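[film-talk] Re: Groduvport: is it worth the ticket?

Date: March 2, 2018

Hello all,

I read the message from last night and I want to answer it, as I saw Groduvport the same evening, only in the other cinema in Handham, the small one behind the bus station.

> I went to see Groduvport with high hopes because I liked Lanik so much.
> I am sorry to say that I was bored before the interval. The first hour
> is only people sitting in the ferry office and talking about money. The
> songs are placed without any thought. Why must the sister sing on the
> roof when her husband has just lost the job? The only good thing was the
> camera work in the storm. Wait for the disc, that is my advice. Did
> anybody here like it?

Yes, I liked it, and I will try to explain why. Please excuse my English, I write slowly but I hope it is clear.

First, I agree about the roof song. It is a pretty melody but it comes in the wrong place, and the people next to me began to look at their phones. I think it was meant for an earlier part of the story, when the couple is still happy. In the trailer she wears the same yellow dress in the market, so perhaps they moved the scene during the editing. This is only my guess.

But I can not agree about the ferry office. For me these were the best scenes in the film. The old clerk knows that the company is finished, and he continues to stamp the tickets very carefully, one after the other. He has maybe ten lines in the whole film. When he closes the window for the last time, a woman behind me was crying, and I was not very far from it myself.

It is also not fair to compare it with Lanik. That film had a famous pair in it and a much bigger budget. Groduvport was made in 51 days, as the director told before the screening of his earlier film Vasseur at our film club, and the people on the ferry are almost all from the town. You can see that they are not actors. They look at the water and not at each other, as people do who take the same boat every day.

The ending I did not understand completely. Does the brother stay on the island, or is he only waiting for the next boat? My wife says he stays. I say he is waiting, because he keeps the suitcase in his hand. If somebody has seen it two times, please write what you think, but put a spoiler warning in the subject line for the others.

One practical thing. The small cinema shows it with subtitles, the big one has the dubbed version, and I have heard that the dubbing is quite bad. If you saw the dubbed one, this may be the reason the office scenes were so boring for you. The clerk's voice is half of the role.

I do not know how long it will stay on the program. There were more than 3,000 visitors in the first week in our region, it was written in the local paper, so I hope for two more weeks at least. The disc should come in May.

Greetings to everybody on the list
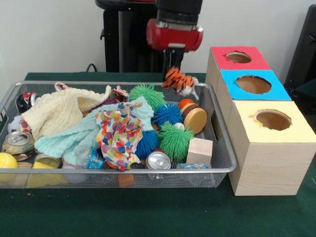 P.S. I forgot the music. The composer is the same as for Vasseur, and the slow theme with the accordion is used in both films. Listen to it in the first harbor scene, it is a little faster there but the tune is the same.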